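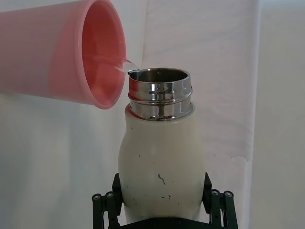
## Ticket 335 - package rate not applying, Tô Bay Resort, March stays

Status: open, waiting on Weltix

Guest books the "stay 7 pay 5" deal on our site. Calendar shows the right nightly rate, then checkout charges all 7. Happens on the honeymoon package and the spa one. Plain room-only offers look fine.

First report came in by phone, 2 more by email same morning. All three guests booked through the Tomitz widget on the offers page. Could not reproduce from the front desk system, only from the public site.

**Tried so far**

- Cleared cache on offers page. No change.
- Re-saved the promo in Tomitz, rate code re-pushed. No change.
- Different browser, private window, phone. Same.
- Booked 8 nights as a test. Discount shows up! So it thinks the minimum is 8, or it's counting the departure day wrong.
- Booked 7 nights in a garden room. Full price.
- Booked 7 nights with transfer removed. Full price, so not the transfer.

**9:40 am**

Weltix support says the promo rule is "valid on our side" and to check the channel mapping. Checked. Mapping has the package under the old rate plan from last season, the one with the 8 night minimum. Somebody copied it over when the villas were added. Changed to the current plan, saved, waited 40 minutes for the sync like the help page says.

**10:30 am**

Sync finished, log says 163 rates updated. Tested again. Ocean view suite now correct, 7 nights charged as 5. Villas still wrong. Garden rooms correct.

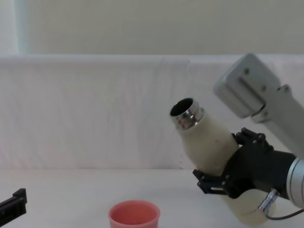
*White bottle with a metal neck, held at an angle.*

**11:15 am**

Villas are on there own inventory group in Tomitz, so they didn't pick up the new plan. Need the Weltix side to unlock the group before I can edit. Asked. Got an auto reply with the same ticket number twice.

In the meantime turned OFF the package for villas on the public site so no one else gets overcharged. Reservations can still sell it by phone, rate has to be typed in by hand. Please put "335" in the booking notes so we can find them later.

**Refunds**

Overcharge is the two free nights plus service charge on those nights. Do not refund through the widget, it cancels the whole booking (found that out on the test one). Use the payment terminal, partial refund, then send the corrected confirmation. First guest done. Other two waiting on accounts, one card was issued by Saston and the portal is asking for an extra approval step.

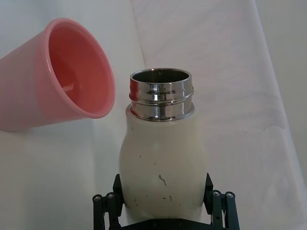 Same problem might be sitting in the dive package, it was built from the same copy. Looks ok at 7 nights but I only tested one room type. The anniversary deal isn't live yet so leave it alone untill the villa group is sorted.

**Still to do**

- [ ] Weltix to unlock villa group
- [ ] Switch villas to current plan, resync, test 7 and 8 nights
- [ ] Turn villa package back on
- [ ] Test dive package on every room type
- [ ] Finish refunds for the other two guests
- [ ] Delete last season's plan so it can't get copied again

**2:05 pm**

Weltix called back. Unlock is in their queue, no time given. Evening desk pls check the inbox before handing over, and if it's unlocked don't resync during dinner, it slows down the restaurant bookings. Leave it for me in the morning.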